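Two Cameras, One Arm, Three Mugs

30 November 2019

I spent most of October on the same small job: get the simulated arm to handle three mugs in a kitchen, and find out which camera is worth feeding to the controller. Nana Gyamfi built the kitchen for the Flateswood project and let me have a copy.

The controller is Cirnura, which I had running on the desktop already. The choice was between a fixed camera off to the side and one mounted at the wrist. I ran 80 trials with each, same arm and same gripper.

The side camera came first. It takes in the arm, the counter and the shelf, so it makes debugging easy. When a grasp goes wrong I can usually tell which joint is to blame. The trouble is the hand. Depending on the angle, it hides part of the mug it's meant to be holding, and the position estimate starts to wander.

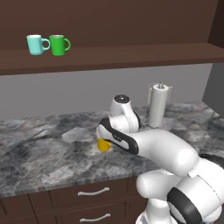 Side camera, yellow mug in the gripper. The other two are on the shelf.

I tried moving that camera twice. Higher was a bit better for the mug and worse for everything under the shelf, so I put it back.

The wrist camera has the opposite problem. Both fingers are always in view, which is good for lining up, but it has no idea what the rest of the arm is doing. Mugs standing close together overlap, and one near the side of the view gets cropped. Bernice Ackah suggested backing the hand off a little before each approach — that helped more than any of my changes to the gains.

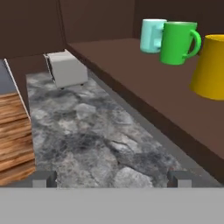 Wrist camera, with the cyan, green and yellow mugs in a row on the right.

For now I'm keeping both, with the side view for planning and the wrist view for the last stretch. It runs slower and I can live with that. Next I want to swap in the Bellamy gripper model, which has longer fingers, and repeat the 80 trials before I touch anything else in the settings.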